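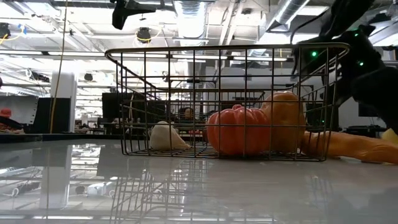

Good afternoon. Talk is called "Where the Vegetables Live." Wait for people to sit down. If the clicker fails again, carry on without it.

I run the play corner at the Mosadham family center, and I have 21 minutes on toy produce. My sister asked what I would do with the other 20.

Start with the basket. Wire, open grid, rounded rim. We had a lidded toy chest for years, and a chest is where a toy carrot goes to be forgotten. With wire, a child can spot the pumpkin from across the room and has already decided who isn't getting it.

Point at the pumpkin. Everybody wants the pumpkin. It sits upright, it has a stem, it has presence. The squash is taller and gets a fraction of the attention. Garlic is on its side, as garlic usually is. I've heard it called an onion, an egg and, for most of one August, a mouse. Pause here, this got a laugh in Odia.

Next, the carrot. It's outside the basket, lying near the end of it. Anyone who has ever said "time to tidy up" to a room of three-year-olds will know that distance well. In their view the carrot has been put away. It is near the basket. Ask the room: who has a laundry hamper at home with a sock next to it? Hands up. Don't comment on the hands.

Go through the money slide fast. The Zorneo catalog lists 62 pieces of pretend food, including a lobster. We bought the full set. Within a season we were down to the ones too big to go in a coat pocket. I now put out a handful at a time and keep the rest in a cupboard, and the arguments have gotten shorter, if no quieter.

Table height. Skip if we're running over. A shiny white top is lovely to wipe and gives you every ceiling light back a second time. Some children will try to pick up the reflection of a vegetable. Let them, it's a good five minutes.

Sorting games, 2 of them:

Same color, different shape. Carrot and pumpkin are both orange, so they go together, until somebody brings in the squash, which is yellow-orange and starts a debate. Don't settle it for them.

What's missing. Cover the basket with a dish towel, take one out, uncover. Adults are worse at this than children. I tried it on the Georgiou Hall staff and we had to stop for coffee.

Handout has the shopping list and the washing instructions. I printed 1,020 copies through a typing error, so please take several.

Questions. If it's the one about the lobster, we never found it.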